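Teaching a Gripper to Tidy Up: A Student Club's Long Winter

2023-02-13

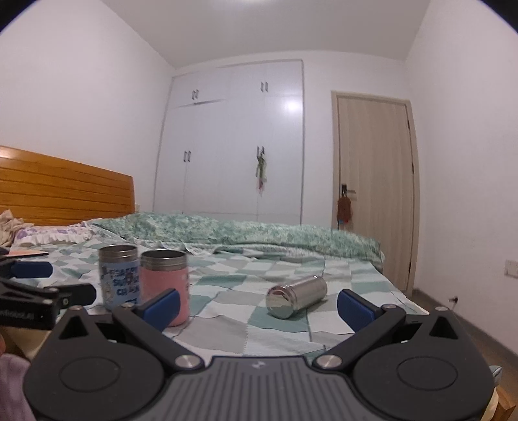 The robotics club at Plurnidham has spent the winter on a project called Negi, and I went to ask its student lead whether it amounts to much. The idea is that people do household chores while holding a gripper, and a program learns from the recordings. The club wants 4000 of them by March. It has 744. Much of the work takes place in bedrooms, on jobs like the one with a pink cup, a tin standing next to it and a steel canister lying on its side on a patchwork bedspread.

"The canister is the one I'd bet against," the lead told me. "Shiny things are hard. The surface throws the room back at you."

I asked why a club would pick something so hard for its first real project. She said the members were bored with line followers. "We did the Brudov contest two years running. You tape a line on the floor and your car follows it. I couldn't tell you what I learned the second time."

Fair enough, but a contest has a finish line, and I had trouble finding one here. When I pressed her, she said the program had been tested on 70 pickups so far, all with plastic cups on a bare desk. She wouldn't give me the success rate. "It would sound better than it is. We chose the desk."

I liked her more after that. I am less sure about the sign at the club's table, which promises "a robot that cleans your room." She didn't write it, she said, and she has asked for it to be changed.

Money is the other sore point. Gokemora, a local parts shop, gave the club $300, and most of it went on fingertip pads and screws. Members give their own evenings to the recording, and some have quit. "It's dull," she said. "You pick up a cup, you put it down, you do it again. I can't pretend that's what people joined for."

So will Negi ever clear a bed by itself? She thought for a while. "A cup, yes. A bed with a wrinkled cover and clothes on it, I don't know. Ask me after March."

I plan to, and I'll ask for the success rate again.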